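Home Projects Data Guides FAQ Contact

Collecting Examples at Cimby: Your Questions
By the Vistidik team, Marnstead | March
14 shares | 3 comments

What counts as one example?
One full try at a task, start to finish, with the arm positions and video saved together. Our breakfast set has 234 so far and we're aiming for 300!
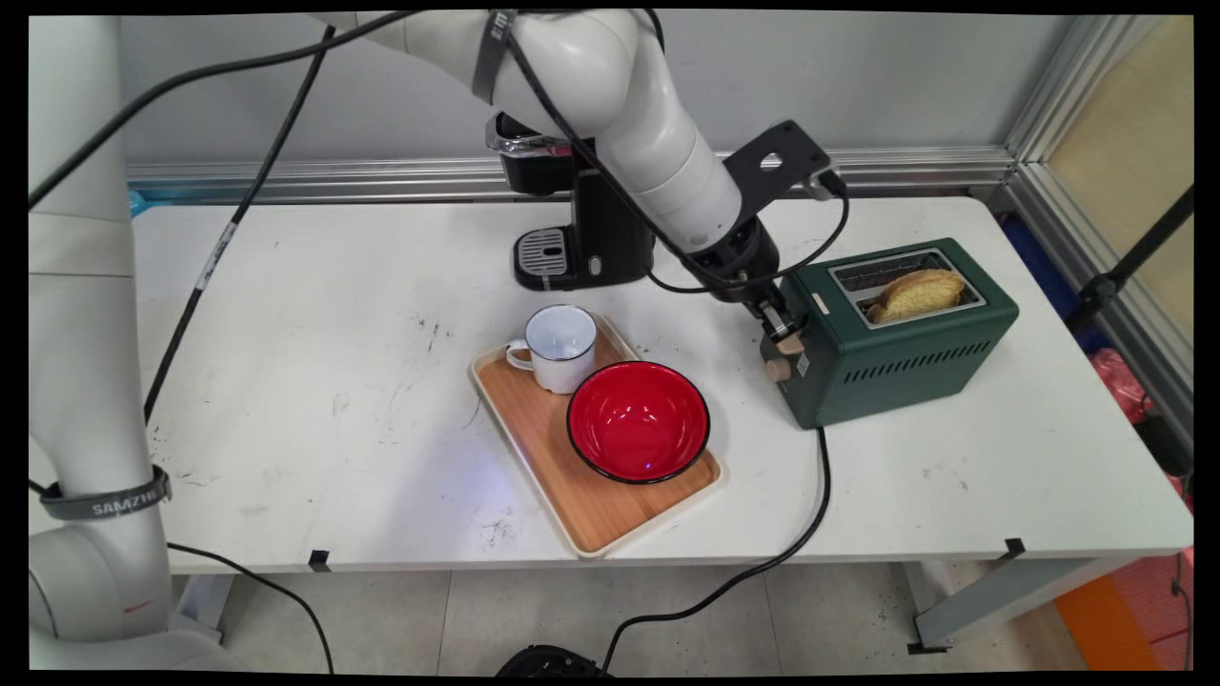 Do you keep the layout the same every time?
No, and moving things around is the fun part! We shift objects between tries so the model has to look before it reaches. The toaster might be over on the right with the tray set at an angle, mug and bowl on it, and on the next try it all gets rearranged. Small targets like that wooden knob low on the toaster need the most examples.

Do you throw out bad tries?
We label them and keep them. Fumbles are great material!

Can I come and help?
Please do! New operators do 10 practice runs first, and then their tries go into the set.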